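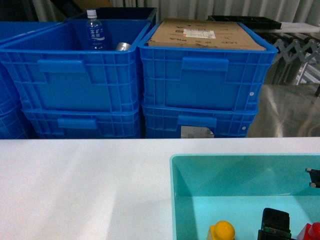 Le plateau translucide bleu-vert et ses petits objets, sur la table blanche du labo de Flonumau.

Hurnuveck publie Fikre, une méthode pour apprendre à un robot à ranger sans tout lui montrer

Flonumau, avril 2021

Je vous préviens, je vais être un peu bavarde dans ce communiqué, parce que ça fait des mois que j'attends de pouvoir en parler ! Je m'occupe de la communication chez Hurnuveck, mais mon bureau donne sur la salle de manipulation, et à force de passer la tête par la porte j'ai fini par suivre tout le projet. Aujourd'hui nous rendons publique Fikre, notre méthode d'apprentissage pour la saisie et la dépose de petits objets dans un bac. Le rapport technique et le code sont en ligne sur notre site.

Le problème de départ est tout bête à raconter. Vous avez une table, un plateau à bords bas, et des choses dedans : une jaune au sommet arrondi, une noire bien droite avec une étiquette colorée, une rouge dans un coin. Vous ou moi, on tend la main et c'est fini. Un robot, lui, doit repérer l'objet, choisir par où le prendre, éviter le bord du plateau (ah, les bords de plateau…) et reposer le tout au bon endroit. D'habitude, on lui apprend à coups de centaines de démonstrations, enregistrées une par une par quelqu'un qui le guide. C'est long, et les épaules s'en souviennent.

Avec Fikre, nous sommes partis de 104 démonstrations, pour l'ensemble des objets et pas pour chacun. L'idée, c'est de découper chaque démonstration en courts segments (approche, contact, levée, transport, dépose) et de laisser le modèle les recombiner. Un transport appris avec un objet peut donc resservir avec un autre. Le modèle travaille à partir des images de la caméra de tête et de la position des bras, sans capteur de force ni repères collés sur la table. J'insiste sur les repères, on me pose la question à chaque visite !

Côté résultats, nous avons mis de côté 18 objets que le modèle n'avait jamais vus pendant l'entraînement. Chacun a été présenté 10 fois, à des positions tirées au sort. Pour 7 d'entre eux, le robot a réussi toutes ses tentatives. Les autres sont plus irréguliers, et le rapport donne le détail objet par objet, échecs compris. J'ai lu les pages sur les échecs avec beaucoup d'intérêt – ce sont mes préférées. Les objets serrés contre une paroi restent les plus pénibles : la pince touche le bord, le plateau glisse un peu, et toute la suite est décalée. Les surfaces brillantes aussi donnent du fil à retordre, surtout en fin d'après-midi quand la lumière rase la table.

Je précise, pour que personne ne s'emballe, que tout ça a été mesuré dans une seule salle, à Flonumau, avec une seule table et un seul modèle de plateau. Nous ne savons pas encore ce que donne la méthode dans un atelier encombré ou sur un tapis qui avance. L'équipe a très envie de le savoir, et moi aussi.

La suite porte un nom : Cisidell. C'est le banc d'essai que nous préparons pour que d'autres laboratoires puissent refaire nos mesures chez eux, avec la liste des objets, les dimensions du plateau, le protocole de tirage des positions et les scripts d'évaluation. Une première version du protocole accompagne déjà le rapport. Si vous montez une table de votre côté, écrivez-nous, même pour nous dire que ça ne marche pas (surtout pour ça, en fait). Les plans du support de caméra seront ajoutés dès que nous aurons fini de les mettre au propre, on y travaille.

À propos de Hurnuveck
Hurnuveck est un laboratoire de recherche privé installé à Flonumau. Nous travaillons sur l'apprentissage de la manipulation par démonstration, avec une préférence assumée pour les petits jeux de données et les objets du quotidien.

Informations presse
Le rapport, le code de Fikre et des visuels en haute définition sont disponibles dans l'espace presse du site de Hurnuveck. Pour une visite de la salle ou un entretien avec l'équipe, passez par le formulaire de contact : c'est moi qui réponds, en général dans la journée.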